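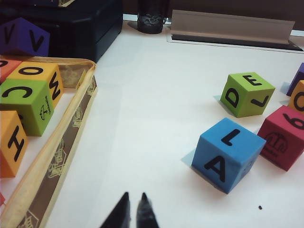 Nii Arthur reports that in the Iton trials the policy chose the right cube and then set it down with the wrong face up, and he asks that face selection be scored apart from placement. The procedure in this section does so.

4.3 Running a spelling episode

The Kimov task suite tests whether a policy trained on demonstrations can build a word from foam letter cubes. Each cube carries different marks on different faces, so a letter may be present on the table and still not be readable from the wrist view.

1. Load the target word in the Listent console. The default word is LEARNING.
2. Spread the cubes on the white tabletop. Leave spare cubes in the tray.
3. Check that both the wrist view and the fixed view are live.
4. Start the episode. The limit is 300 seconds.
5. Let the policy build the row without help. A row may run at an angle to the table edge — the scorer reads order and spacing only.

Note: Loose cubes outside the row are ignored, including cubes that lie with a drawing face up.
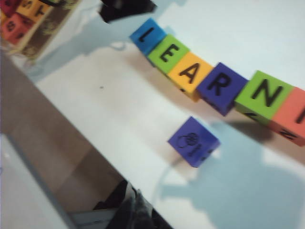 4.4 Scoring

1. Score letter choice first, then face, then placement. Enter each as 0 or 1 per cube.
2. Mark a cube as unreadable if motion blur hides its letter in the wrist view. Use the fixed view to settle the entry.
3. Export the log before you clear the table.

In the Yorath baseline, 406 episodes were scored this way. Face errors ended 37 of them and placement errors ended 31.

Caution: Keep hands off the table while the arm is enabled. An open gripper above the cubes can close without warning.
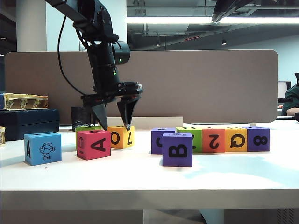

Figure 4-3. Arm over the letter cubes, fingers open. Fixed view.

Send scoring questions to Tegwen Lewis with the episode number and the exported log.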